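An Afternoon at Wondavley, With One Stoppage

22 Feb 2021

The invitation said closed shoes, no loose scarves, and a parking space behind the old dye works. I had one out of three. The parking space had a skip in it.

Wondavley has been letting small parties through its textile handling lab since December, and ours was a party of 15: a few people from laundries, two from a uniform rental outfit, some students, and those of us who write things down. We signed a waiver, were given a lanyard and a biscuit, and were walked past a wall of framed patents at a speed that discouraged reading them.

The lab exists to teach robots to deal with clothes. Anyone who has folded a fitted sheet will understand why this is still a research subject. The longer of the two rooms is given over to sorting, and it runs on a conveyor supplied by Thibodeau that hums a low note and smells of warm rubber. It was behaving itself and I have nothing to report about it.

The folding room is where we lost 36 minutes of our lives, less if you count the second biscuit.

I should explain the setup, as it was explained to us twice. The folding cells are small enclosures with a pair of arms apiece, and the software that runs them is called Rola. Rola looks at the garment, decides where the shoulders are, and tells both arms to take hold. After that come the folds. The lab's record for one cell is 369 shirts without a person stepping in, a number we were given in the corridor, again at the door, and once more on a slide. I mention this because of what came next.

Our guide started a demonstration run. Six shirts, nothing fancy. The first went down, got squared up and became a respectable rectangle. There was a murmur. The second did much the same. On the third, the arms took hold, began to lift, and the left one let go. Then it reached down, found nothing in particular, closed on that, and carried on with great confidence. The right arm, which had kept its end of the bargain, folded half a shirt over the place where the other half should have been. Rola reported a success. A small green tick came up on the monitor.

The guide said this was unusual. Then the fourth shirt did it too, with another green tick, and she pressed the stop button — a big one, mounted at hip height, which I was glad to see used.

What followed was the best part of the visit, and I suspect the only part that hadn't been rehearsed. Two engineers came in with a laptop and a mug each. They first blamed the fabric, then the lighting, then each other's last software update, in an order that suggested long practice. One of them opened the log and scrolled through it while the uniform rental people gave advice.

The fault, once they had it cornered, was a dull one. The left gripper had a worn pad. The fingers were closing all the way, the motor was drawing roughly what it should, and the software took this to mean that cloth was being held. It had no other way of knowing. The pads are made by Vurix and are supposed to be changed every 200 hours, and there is a sheet on the wall for writing down when you've done it. The last entry on the sheet was a coffee ring.

A new pad took no time at all to fit. Finding the new pad took a while, and involved a drawer, a different drawer, and a phone call to somebody at lunch. Then they cleared the monitor, put the cell back to work at a reduced speed, and let us crowd up to the window.
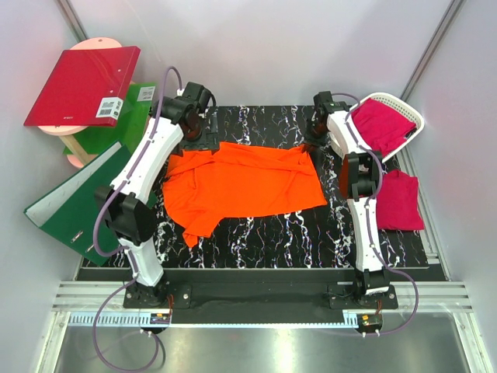

Thibodeau's man at the back remarked that a worn pad was the cheap version of this problem, and that he'd want the cell to stop on its own the first time a grip went wrong, without waiting for a visitor to gasp. One of the engineers said they had a check like that. It had been switched off for the demonstration, as it tended to stop the cell during demonstrations.

This was received in silence, and then written down by nearly everyone.

To be fair to the lab, the discussion that came out of it was better than anything on the slides. Somebody from the laundries asked what would happen if the slipping thing were a wet bath towel over a walkway and the green tick came up all the same. The answer was long and had the word "roadmap" in it, but the guide then gave a shorter one: the tick only means the program got to its last line. They plan to have a camera look at the finished fold before anything is called done, and to make the cell refuse to start if the pad hours are over the limit. I asked who would enter the pad hours. There was some laughter, most of it from the engineers.

I also learned that the stop button cuts power to both arms in every cell in the row, so ours had brought the neighbors down too. A student next door had been partway through a long trial of her own. She took it well, considering.

We finished in the canteen, where the soup was good and the tray return was being operated by hand. The next visits are open for booking through the front desk. Wear closed shoes, and ask to see the sheet on the wall.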